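Orner moves in at the Kurkside workroom

If you haven't been down to Kurkside since March, go and have a look! Orner, the humanoid the Flinside team has been training for small-parts tidying, now takes a regular shift with the rest of us, and the place has a different feel to it.

Putting stock away used to be the job everybody did at the end of the day, tired and in a hurry. Hilde Van Loon did it for 3 years and says she won't miss the bending. Her afternoons now go to repairs (the work she trained for in the first place), and she spends the first 90 minutes of each day coaching Orner on reaching into baskets and shelves.

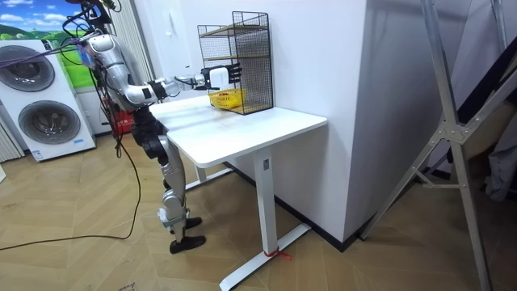
Coaching is a real skill, and we're learning that it belongs to the people who know the shelves best. Miroslava Panasiuk has rewritten the shelving plan twice so that people and robot can both work from it, and her notes are worth reading even if you never go near a robot. Hours and pay stay as they were, and anyone who would like to learn coaching can sign up for the next round. It takes two mornings and you don't need any programming.

Please keep walkways clear of bags and remember to sign the shift sheet. Questions go to Miroslava in room 102.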